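The Shortcut That Runs Through Your Wrist

At ten on a Friday morning, the big white room at Rorenley already sounds like a school gym before a game. People are talking over each other, chairs are rolling, and somebody is calling out for a fresh battery. I came to see how a robot learns to tidy a bathroom counter, and I spent the first hour without meeting a robot at all.

What I met was a whole lot of people with grippers in their hands.
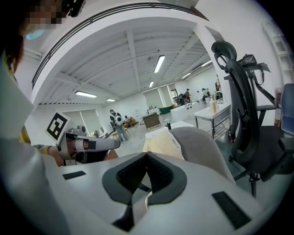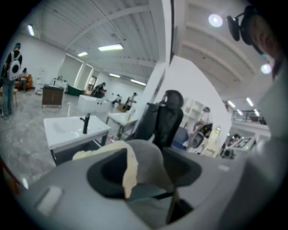

The method is called Skallora, and the idea behind it is so simple that I laughed when it was explained to me. If you want to teach a robot arm to pick up a cup, the usual way is to drive the arm yourself with a remote rig, over and over, while a computer takes notes. It works, but it's slow, and it ties you to wherever the arm happens to be bolted down. Skallora leaves the arm at home. You hold the robot's hand – just the hand – and do the job yourself. A camera on the gripper records what the hand would see, the jaws record how wide they open, and later on a real arm with the same gripper learns from what you did.

I got to try it, and I can report that I am terrible at folding a washcloth with two fingers. Your own hand has so many tricks you never think about! You pinch, you slide, you tuck something under your pinky while you reach for something else. With the gripper all of that is gone. You have open and you have close, and you have your wrist. My first cloth came out looking like a dropped pancake. By my fourth I had started to move differently, coming in lower and waiting for the jaws to settle before lifting, and one of the team told me that this is exactly the kind of thing they want on the record. A person who has found a good way to work with a clumsy hand has found a good way for the robot, too.

The hard part comes after the recording. A video from a moving hand is only useful if you know where the hand was at each moment, down to a very small error. The team works this out from the picture itself, following the fixed features of a room as the camera swings past them. Plain white walls are trouble. So is glass, and so is a hand that moves too fast. A program named Vusero checks every clip and throws out the ones where it loses its place. In the early weeks it was throwing out 42 of every 100, and the mood, I'm told, was not great. Better advice to the people holding the grippers (slow down at the start, look around the room before you begin) brought that number down to 25.

I love that the fix was partly a matter of teaching people to look around. There was new code as well, of course, and they're proud of it, but the bigger gain came from a sheet of paper taped up by the door.

Then there is the word Lại, which I heard all morning. It's Vietnamese for "again," and it's what the team calls its practice of doing the same task in the same spot with one thing changed. Move the cup a little. Turn the cloth over. Stand on the other side. Earlier batches had plenty of clips but too little variety, and the trained arm would do fine until a cup showed up a hand's width from where it expected one, and then it would close its jaws on air with total confidence. With the Lại batches mixed in, it began to correct itself. It would reach, come up short, back off and reach again.

That last part surprised the team as much as it did me. They hadn't set out to teach it to retry. Their best guess is that it picked up the habit from the people, whose small misses and second tries were left in the recordings on purpose. Older methods tended to trim those out and keep only the clean runs.

There are limits, and the group is open about them. A gripper in the hand can feel a jar lid give way, or at least the person holding it can, and none of that reaches the recording. Jobs that need a careful amount of force still go badly. Jobs that take both hands are better than they were last June, though the 2 arms sometimes reach for the same thing and have to be stopped. And everything so far depends on the robot wearing the same hand the people used. Change the fingers and you may be starting over. A version with a touch sensor in the pads is being built now, and the first set should be ready for testing by the end of the season.

Late in the day I finally got to watch the arm, in a smaller room down the hall. It folded a washcloth. It took its time, missed the corner once, went back for it, and laid the cloth down a good deal straighter than any of mine.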